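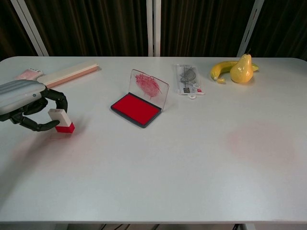
Groupe de travail « Manipulation et consignes de poste »
Compte rendu de la réunion du 22 octobre 2021
Lieu : site Howells, salle de réunion du rez-de-chaussée
Représentés : Flukex (pilotage et secrétariat), Ernora (exploitation des postes), Fondarex (mains articulées et maintenance)
Excusé : le service achats de Flukex
Document de travail : consigne de poste, version 3, chapitres 4 à 7

1. Approbation du compte rendu précédent

Le compte rendu est approuvé avec une correction au point 5 : lire « arrêt en position maintenue » et non « arrêt en position de repos ». La différence a une incidence sur la rédaction du chapitre 6, voir plus bas.

2. Relecture des enregistrements, tâche d'estampage

Ernora présente le résultat de la relecture. La campagne de mars comprend plus de 2 000 enregistrements, toutes tâches confondues. Les 884 relatifs à l'estampage (prise du tampon, encrage, apposition, dépose) ont été relus en totalité. Pour 389 d'entre eux, la fiche ne précise pas l'état de l'encreur au départ : couvercle ouvert ou fermé, surface fraîchement encrée ou non.

Flukex rappelle que la version 2 de la consigne n'imposait pas ce champ. Les fiches concernées ne sont donc pas en défaut au regard du texte applicable à la date de la campagne. Elles restent difficiles à exploiter pour comparer les réglages de pression.

Décision 2.1 — Le champ « état initial de l'encreur » devient obligatoire. Valeurs admises : fermé, ouvert, non applicable. L'inclinaison du couvercle n'est pas relevée.
Décision 2.2 — Les 389 fiches sont complétées à partir des images lorsque l'état y est lisible, et marquées « indéterminé » dans le cas contraire. Aucune valeur n'est déduite de la fiche précédente.

3. Chapitre 4 : préparation du plan de travail

Le projet de texte demandait un plateau « propre ». Le terme est jugé inapplicable en l'état. Sur un plateau blanc, l'encre rouge laisse des voiles rosés étendus, qui peuvent subsister après essuyage. Deux lectures s'opposent : pour Fondarex, ces voiles sont sans effet sur la préhension ; pour Ernora, ils modifient l'aspect du fond et doivent au moins être connus de ceux qui exploitent les images.

Après discussion, le groupe distingue trois états :
État A : plateau sans trace visible.
État B : trace diffuse, sèche au toucher, ne se transférant pas sur un papier blanc appliqué à la main.
État C : encre transférable.

Les états A et B autorisent le démarrage. L'état C impose un nettoyage, puis un nouveau contrôle au papier. L'état est reporté sur la fiche par l'opérateur qui a réalisé le contrôle.

Décision 3.1 — Rédaction retenue avec les trois états. Le mot « propre » est supprimé dans l'ensemble du chapitre.
Décision 3.2 — Le contrôle au papier est effectué au début de chaque série et après tout contact accidentel entre la face encrée et le plateau.

4. Chapitre 5 : objets présents hors tâche

La question porte sur les objets laissés sur le plateau sans être manipulés : emballages, boîtes, fruits factices, petits articles sous coque plastique. La version 2 les interdisait. En pratique, leur présence est recherchée pour certaines séries et l'interdiction n'était pas suivie.

Flukex propose de remplacer l'interdiction par une obligation de déclaration. Fondarex demande qu'une zone dégagée soit conservée de part et d'autre de la trajectoire de la main, avec une valeur minimale de 100 mm. Ernora objecte que cette distance n'est pas tenable du côté de l'avant-bras, qui passe nécessairement près du bord du plateau et au-dessus des objets qui s'y trouvent. Un compromis est trouvé : la distance s'applique aux doigts et à l'objet saisi, pas au carter du poignet, sous réserve qu'aucun objet rigide ne dépasse la hauteur de passage du carter.

Les emballages transparents font l'objet d'une remarque séparée. Leur contour est mal détecté sous certains éclairages. Le groupe ne souhaite pas les exclure, mais demande qu'ils soient placés vers le bord arrière, hors de la zone d'estampage.

Décision 4.1 — Objets hors tâche admis s'ils sont déclarés par catégorie sur la fiche.
Décision 4.2 — Distance de 100 mm autour des doigts et de l'objet saisi. Le mode de mesure sera décrit en annexe B.
Point ouvert — Cas des objets susceptibles de rouler. Fondarex transmettra une proposition écrite.

5. Chapitre 6 : tenue du tampon et arrêt

Lors d'un arrêt demandé pendant le transport, la main conserve la prise. Un relâchement commandé ferait tomber le tampon face encrée vers le plateau, ou sur l'encreur ouvert. L'ouverture des doigts nécessite donc une action distincte de l'opérateur, après immobilisation du bras.

Fondarex signale que la consigne actuelle emploie indifféremment « arrêt » et « arrêt d'urgence ». Les deux fonctions n'ont pas le même effet sur l'alimentation des doigts et le maintien de la prise n'est pas garanti dans le second cas. La confusion doit être levée avant diffusion.

Ernora demande si une inclinaison du tampon dans la prise constitue un défaut. Réponse du groupe : non pendant le transport, oui à l'apposition si la face n'est pas parallèle au support. La tolérance angulaire n'est pas fixée à ce stade, faute de mesures sur le poste.

Décision 5.1 — Deux définitions séparées en tête de chapitre.
Décision 5.2 — Récupération manuelle du tampon uniquement bras immobilisé, avec gants, par la partie haute du corps et jamais par le bloc encré.

6. Chapitre 7 : nettoyage des doigts

Présentation courte de Fondarex. Les segments articulés ne doivent pas recevoir de produit pulvérisé. Chiffon imprégné, passage segment par segment, main ouverte et hors tension. L'encre sombre ou séchée étant peu visible sur des doigts noirs, le contrôle se fait par frottement d'un chiffon blanc — même principe que pour le plateau.

La fréquence reste discutée. Fondarex souhaite un nettoyage à chaque changement de tâche, Ernora en fin de série seulement. Point renvoyé à la prochaine réunion.

7. Actions

Flukex : version 4 des chapitres 4 à 6, avec suivi des modifications. Mise à jour du modèle de fiche.
Ernora : complément des fiches d'estampage (décision 2.2). Essai du contrôle au papier sur le poste Howells.
Fondarex : définitions des deux arrêts, note sur les objets roulants, projet d'annexe B.

Les observations sur le présent compte rendu sont à adresser au secrétariat avant diffusion de la version 4. La date de la prochaine réunion sera communiquée par Flukex.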